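Robotique
Tirer le rideau, 1000 fois s'il le faut

Par la rédaction | 30/10/2023

À Markudham, on apprend depuis le mois de juin à des robots à tirer des rideaux. La société Lirkon, qui mène l'affaire dans un appartement loué au-dessus d'une agence immobilière, vient d'annoncer qu'elle avait enregistré 2528 essais. Le rideau, lui, n'a pas souhaité commenter.

Le principe tient en peu de mots : un opérateur guide le bras à distance, une petite caméra fixée au poignet filme tout, et chaque geste est rangé dans une base avec la position des moteurs. Un programme s'y plonge ensuite, dans l'espoir de comprendre ce que n'importe quel enfant de quatre ans fait très bien, surtout quand on le lui interdit. Approcher, pincer le tissu, tirer sans arracher la tringle, lâcher. Recommencer.

« Une tasse a la politesse de garder sa forme », résume Isamu Uchida, responsable de la collecte chez Lirkon. « Un voilage, vous le touchez et il devient un autre objet. Les plis ne retombent jamais au même endroit, et le système croit qu'il arrive dans une maison inconnue. »

L'équipe a d'abord travaillé de jour, aux heures de bureau, avec un soleil bien élevé. Le modèle obtenu se débrouillait honorablement jusqu'en fin d'après-midi, puis perdait ses moyens dès que la lumière baissait, ce qui est fâcheux pour un appareil censé fermer les rideaux le soir. Il a donc fallu ajouter des séances nocturnes. Sur les 2528 essais annoncés, 437 ont été tournés après la tombée du jour, avec les vitres qui renvoient des reflets, les lumières du dehors qui passent à travers la maille et des opérateurs qui réclament une prime de nuit. La prime est, paraît-il, à l'étude.

Tout n'est pas gardé pour autant. Les essais sont relus un par un, et 166 ont déjà été écartés : doigts refermés sur le vide, départ trop brusque, opérateur parti répondre au téléphone en laissant le bras réfléchir devant la fenêtre. Les échecs francs sont conservés à part, avec une étiquette. M. Uchida y tient beaucoup et assure qu'un rideau manqué de trois centimètres apprend davantage à la machine qu'un rideau attrapé par chance.
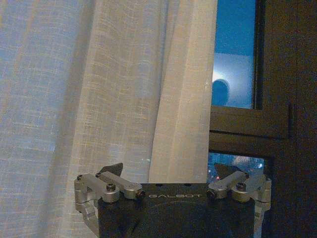 Reste la question des fenêtres. Toutes celles de l'appartement ont désormais été filmées sous tous les angles que permet le bras, et Lirkon craint que son élève ne les connaisse par cœur. Un second logement doit ouvrir rue Goodwin, avec des doubles rideaux épais et un store vénitien dont on parle déjà à voix basse dans les couloirs. L'objectif y est fixé à 1000 essais supplémentaires, dont la moitié le soir.

La base, baptisée Drasico, sera ensuite proposée aux laboratoires qui en feront la demande. Lirkon ne donne pas de date pour un robot capable de travailler sans surveillance. En attendant, les rideaux des bureaux de la société sont ouverts chaque matin par la personne qui arrive la première, à la main.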